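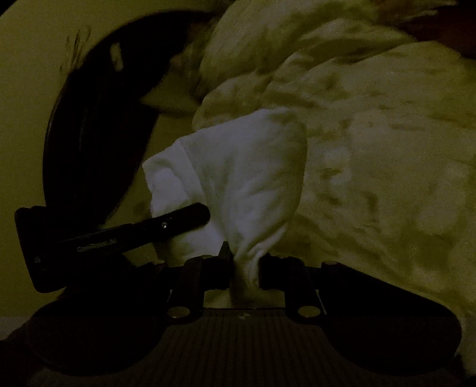

Zorica Gashi objected at the proposal stage that a bed is the wrong place to start, because a person can make one badly in a minute and still be satisfied, and no machine is likely to beat that on price. The objection is a fair one and we return to it in section 6. Our reply at the time was that bedding is where most household handling problems meet: large cloth, small cloth, cloth on top of other cloth, and light that is seldom good.

Final report, Zeta project
Household automation elective, Trostutstead
Submitted Jan 13, 2021

1. Question

The project asked how far a single arm with a two-finger gripper can get with bedroom textiles, using skills learned from recordings made by people holding the same type of gripper in their hands. We did not try to build a machine that makes a bed. We looked at three parts of the job:

(a) take hold of a small cloth lying on or near the bedding and move it to a bin;
(b) take hold of a corner or edge of white linen where it lies against a patterned duvet;
(c) pull a heaped duvet toward the head of the bed until the heap is gone.

A chore was counted as "possible" if the arm finished it without a person touching the cloth after the start. Time was recorded but had no effect on the result.

2. Equipment

The hand-held tool has two opposed fingers on a ribbed body and a wide-angle camera that looks out over the jaws. The arm version uses the same fingers and the same camera height. Matching the two took longer than planned. The first bracket, which we called Karnow after the drawer it was stored in, sat slightly too far forward, and the fingertips fell below the image whenever the jaws closed. Everything recorded with that bracket was thrown out.

The arm and its controller were on loan from the Domański workshop. We had access from the start of October until the end of term, mornings only. Software for recording and replay was written by the group on top of a standard library, and the parts we changed are listed in the appendix.

3. Recording

We kept 376 demonstrations after cleaning. Of these, 161 were of task (b), which we expected to be the hardest. The rest were split unevenly between (a) and (c), with (a) getting the larger share since it was quick to reset.

A demonstration was rejected if the cloth left the view for more than two seconds, if the operator's free hand did part of the work, or if the tracking jumped. Tracking was the most common cause. When the tool is tilted up sharply the camera loses the bed and has only walls and ceiling to work from,
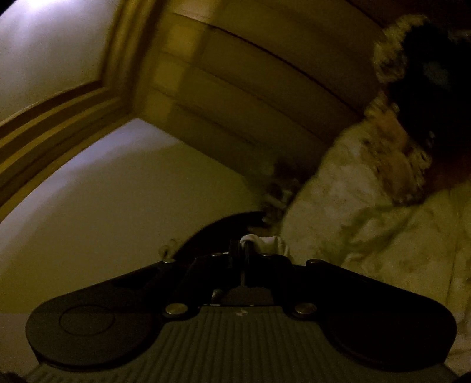

and plain painted surfaces give the tracker very little to hold on to. Trim and beams help, provided the motion is slow. Operators were told to keep the wrist level while moving between the bed and any other point, and the share of rejected recordings fell after that instruction was given. We should have given it on the first day.

Light was a second issue. Most recordings were made with the room dim, on purpose. A household machine will be asked to work in the evening, and we did not want a skill that depended on studio lamps. The cost is noise in the image and long exposure. Any fast movement smears the folds, and the folds are the only cue to where the cloth can be picked up.

4. Grasping linen against a duvet

Task (b) comes down to two separate questions: which layer is which, and how deep to reach before closing. People answer both with the fingertips. The gripper has no touch sensing, so both had to be answered from the image.

Contrast did more for us than expected. Plain white linen against a printed cream duvet differs in brightness even when the colors have gone yellow under a warm lamp, and the print gives the model something to reject. In an early test we swapped in a plain white duvet cover and the skill stopped working altogether. It closed on whichever ridge was nearest.

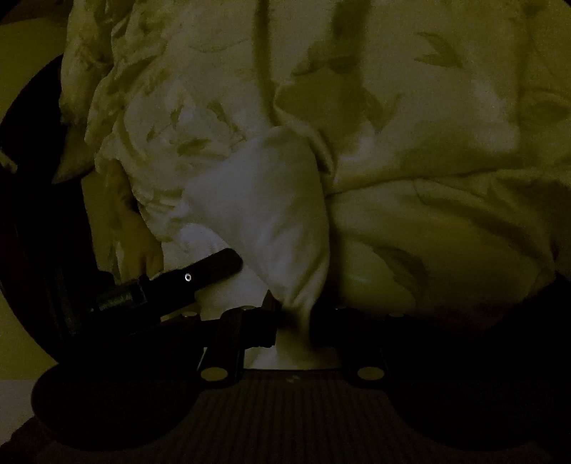 Figure 3. White fabric pinched in the jaws, patterned duvet behind.

Depth was harder. If the jaws close on the crest of a fold, they hold one or two thin layers and the cloth is likely to slide out under load. If they go in too far they also take the duvet underneath, and the arm then drags both. The successful demonstrations share a short pause before closing, where the operator lowers the tool by a small amount. The learned skill copied the pause faithfully and the lowering only some of the time. We tried two fixes. Weighting the last part of each demonstration more heavily made things slightly worse. Adding a fixed downward step before closing made things better, although it is a hand-written rule and weakens any claim that the skill was learned.

5. Results on the arm

We ran 100 scored attempts over all three tasks, with the bedding thrown into a new heap by hand before each one. The arm finished 37 of them by the definition in section 1.

Small cloths account for most of the finished attempts. A bunched towel or washcloth is close to ideal for two fingers: it is thick, it has a top, and a poor grasp still lifts it. Failures on task (a) were nearly all at the bin, where the cloth stayed on a fingertip after the jaws opened. Shaking the arm would solve it. We had no time to add that motion.

Linen corners came second. The typical failure was a grasp that looked right and held two layers.

The duvet came last by a wide margin. The arm could take hold of it almost every time, which made the early videos look promising. After that, one gripper pulls one point, and a duvet pulled from one point makes a new heap with a tail. Two attempts were scored as finished, and we suspect the starting heap was generous in both.

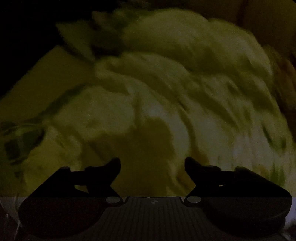
One reader of the draft asked whether the duvet result says anything about robots at all, or only about having a single arm. Give a person one hand and a pair of kitchen tongs, the comment went on, and see how the bed looks afterward.

We did try this. Two members of the group attempted task (c) with the hand-held tool, free hand behind the back. Both finished, slowly, by regrasping many times and working from one side of the bed to the other. So the task can be done with the hardware. What the learned skill lacks is the habit of letting go early, looking at the new shape, and picking a different point. Our recordings contain this behavior, but the model sees only a short window of past images and treats each new grasp as if it were the first. A longer window was tested briefly and ran too slowly on the computer we had.

6. Is it ready for a home?

For the three chores tested, no. The small-cloth task is near the level where a careful owner might put up with it, if the bin problem were fixed. The linen task would need touch sensing or a better estimate of depth. The duvet task needs planning over several grasps, and probably a second arm.

Gashi's point about price also stands. Every scored attempt had one of us standing by the stop button, so no labor was saved. The arm was slower than a person in all finished attempts. We did not try to estimate what it would cost to own one, since the loaned arm is a workshop model and its price has little to do with a household product.

There is a narrower use that seems closer. Shops and laundries that sort small flat goods handle the same thick, forgiving cloth as in task (a), under fixed light, with a bin that could be designed around the gripper. We have not tested this and mention it only as a direction.

7. Limits

All scored attempts used one bed, one duvet and the same set of white linen. The operators who recorded the demonstrations also did the scoring – a second scorer was planned and did not happen. Heaps were made by hand and no attempt was made to measure how hard each one was. The fixed downward step in section 4 was active in all scored attempts on task (b), and we have no matching run without it.

8. Suggested next steps

Record more regrasps, with the tool lifted clear of the cloth between them. Keep the camera pointed at the bed during those lifts. Add the shake at the bin. Repeat task (b) with white on white, using side lighting to bring out the folds, and report the result separately even if it is zero.

Appendix A lists the software changes. Appendix B gives the scoring sheet for each attempt.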